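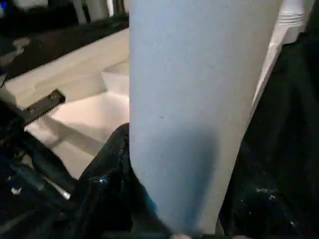 How often should I descale a drip coffee maker if my tap water is hard?

Every two months is enough for most people. If you make more than one pot a day, do it every month.

Forum: Kitchen and Small Appliances
Thread: Descaling with hard water, vinegar or citric acid?

kettle_moth wrote on June 11, 2018:
Hello all. I moved to Prernberg in the spring and the water is very hard. My coffee maker is a Psarras, the simple model with a glass pot. It now needs 20 minutes for a full pot and it makes a loud noise at the end. The manual says only to use the Prosix tablets, but the shop here does not have them. Can I use vinegar? I have read both opinions and I am confused.

bluntspoon wrote:
I have used white vinegar for 6 years, half vinegar and half water. Run half of the tank, switch off, wait, run the rest. After that two tanks of clean water. It is cheap and my machine is still alive.

Orrery wrote:
I must disagree with bluntspoon. Vinegar works, but the smell stays in the rubber parts for a long time. Citric acid powder has no smell. Two spoons for a full tank, stir until it is dissolved, and do not make it hotter than the machine does by itself.
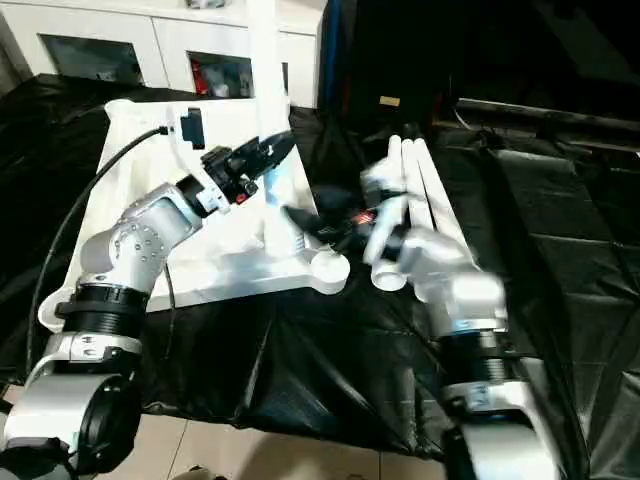
Re: Descaling with hard water, vinegar or citric acid?

bluntspoon wrote:
The smell goes away if you rinse properly. I never had a complaint from guests.

kettle_moth wrote:
Thank you both. I am a little afraid of the smell, so I will try the citric acid first. Do I take out the paper filter before?

Orrery wrote:
Yes, take it out, and the coffee also of course. If you have a charcoal filter in the tank, remove this too.
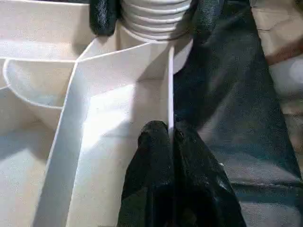 About the tablets, I bought a box of Prosix once. They did the job, but I did not see a difference from the powder. I would pay for them only while the machine has a warranty, because some sellers ask what you used.

harbor_lint wrote:
Has anybody tried a filter jug? I have the Endano and I descale only twice a year now. The cartridges are not cheap, though, and you must remember to change them - I usually forget. 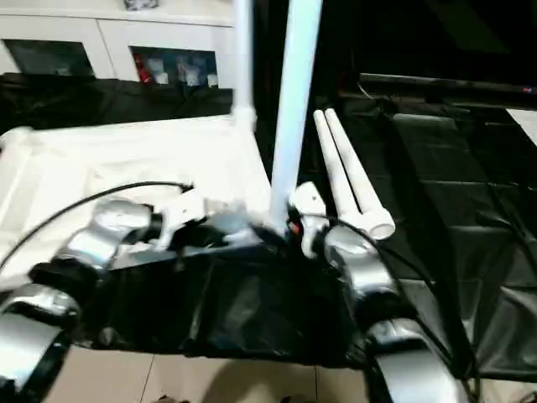

I also think that the coffee tastes softer with it, but my husband says he notices nothing, so please do not buy it only for the taste.

kettle_moth wrote:
Small report. I did it two times with citric acid. White pieces came out in the first round, in the second the water was clear. A full pot is much faster now and the noise is gone. I will do it again in July and write it on the calendar.

bluntspoon wrote:
Good to hear. I stay with my vinegar.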